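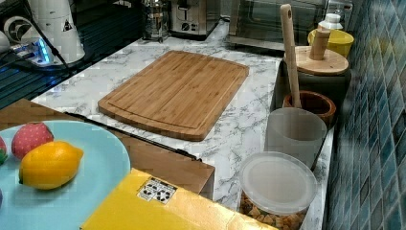
The Blue Tile Kitchen

Welcome to the gallery page for our kitchen! I've been promising one since September, and the counter finally looks the way I wanted it to. It's busy, I know. I cook a lot, I snack a lot, and I like having my things out where I can grab them. If you like bare counters this may not be your page, but stick around for the tile.

We redid this kitchen over 11 weeks in our place in Wutitz. Most of the furniture stayed and so did the floor. The big changes were the wall and the counter, and I'd happily do both again (well, maybe not the grouting).

The opening picture
Marble pattern, white with gray veins, and a bamboo board in the middle of it. Glossy blue mosaic down the right side, lemon in front. 

The wall
Glossy blue mosaic, and I love it more every month. We went back and forth between this and a plain white from Rathjen for ages, and I'm so glad the blue won. It wipes down with a damp cloth and a drop of dish soap. The line is called Balarov, for everyone who asked, and we went through 113 sheets of it counting the splash area by the back door. Order extra - we ran two short and had to wait for more.

The counter
I was nervous that gray veins next to all that blue would be too much. Nope! The white keeps everything bright, and the veins hide crumbs until I get to them. The whole counter came to $1,967 with fitting, from Custton.

The cutting board
Bamboo, light golden tan, with a shallow groove around the edge for juice. That groove has saved me from so many tomato floods. The corners are rounded too, so it's nice to pick up. Mine gets a little mineral oil when it starts looking thirsty, and it never goes in the dishwasher.

The turquoise plate
Pale turquoise, and so good with a yellow lemon on it. I keep a fruit plate going all year and change it when I feel like it. Red and yellow together is my summer combination.

The row along the tiles
A clear canister with a frosted lid for snacks, then a frosted cup, then a little round brown wooden piece with a thick rim. I love that bit of brown against the blue. The canister is the one I refill most, no surprise there.

Next up is the pantry, once I've picked a shelf color. Leaning green!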